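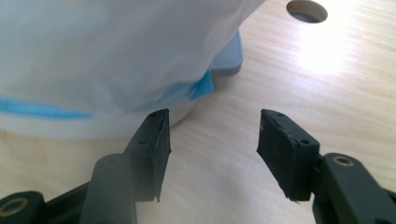 The Gripper on Bench Two

6 min read

Brass inserts first. Everybody at the Drutow workshop has an opinion on them, and most of the opinions come with a burn mark. You heat the iron, you set the little ring on the hole, you push, you pray. Too fast and it goes in crooked. Too slow and the plastic slumps and you print the part again, overnight.

Drutow is a shared shop behind a tire place. One long room, pale wood tables with a round hole cut in the top, a laser cutter that works in the mornings. Dues are 50 dollars a month and you bring your own filament. Since May one bench has belonged, more or less, to the Pusier, a two-fingered hand tool built to teach a robot arm how to pick things up. You hold it, you do the chore yourself, the arm learns from the recording. That's the plan anyway.

The fingers are black printed plastic, thick as a chair leg in places. Nothing pretty about them. What matters is the pads, and the pads are where the evenings go.

Version one had bare plastic. Dropped everything. Version two had rubber cut from a bike tube, which held a mug fine and would not let go of a sponge. The present setup is a slanted block on each finger with a dark covering over the face, and the covering is already fraying at the bottom tip on both sides. Wrinkled too. The builders know. It still grips, so it stays on till the next roll shows up.

"You can spend a month on the pad or you can spend a month collecting," one of them told me, screwdriver in teeth. They picked collecting.

The target is 122 clean recordings before the first training run. On the night I visited they had 24, and a good argument going about wheter a few of those should count. The chore is soft packages: things wrapped in paper, thin stuff that crumples and changes shape when you squeeze it. A wooden block is easy, a block is always the same block. Paper gives. Grab low and you pinch the table, grab high and you get a fistful of wrapping and no package.

Glare is the other headache. The overhead lights bounce off the tabletop and wipe the grain to white in one patch. Somebody tried a bedsheet over the fixture. It smelled hot, so down it came.

The arm itself is a secondhand Surneo with a rebuilt elbow, bolted down at the far end of the room. It has its own set of matching fingers, same print files, same brass. If a pad changes on the hand tool it has to change on the arm the same night, or the data is no good to anyone. A taped note on the wall says so, in capitals, twice.

Software comes from a small project called Moynihan, free, patchy docs, good people on the message board. Setup took 30 hours by their count and they would like most of those back.

By 10 p.m. somebody was reheating the iron. One insert had spun loose when the screw went in, so out it comes, fill the hole, start over. The rest of the crew went back to wrapping thigns in paper.

We use cookies to remember your reading preferences. Accept or manage settings.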